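Gripper stop fault – restart checklist with comments
Cell 2, Jitex line, simulation and real arm

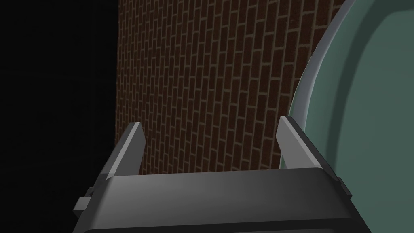 Wrist view in the simulator, fingers open, brick wall behind, green object close on the right side.

Checked by: Wissam Rawashdeh
Second check: Bilal Boutros

Reason for check: In September the real arm did not stop at its limit and pushed the right finger into the fixture. No person was hurt. The same program was run again in the simulator before power was given back.

1. Emergency stop, both buttons – OK
Comment: The door side button is stiff. It works, but please order a new one from Fornanen.

2. Fingers open fully on command – OK
Comment: Tested with no part in the gripper.

3. Clearance on the right side – NOT OK
Comment: The path goes too near to the object on this side. I asked for a minimum of 300 mm in the path file and the file had no value at all. Bilal will correct.

4. Speed limit in manual mode – OK after change
Comment: Was set to 600 mm/s. Now it is 300.

5. Collision detection – NOT OK
Comment: It was switched off in the program. We don't know who did it or when. The log keeps only the last 6 hours.

6. Screws of finger mount, real arm – OK
Comment: One was loose and I tightened it. Bosetico must say if the finger can be used again after such a hit.

7. Gate switch – not checked
Comment: Key is with Ayala office.

Result: Real arm stays locked. Simulation is allowed. Points 3, 5 and 7 must be closed and signed by two persons before restart.

Comment B.B.: Agree. For point 5 I want also a longer log.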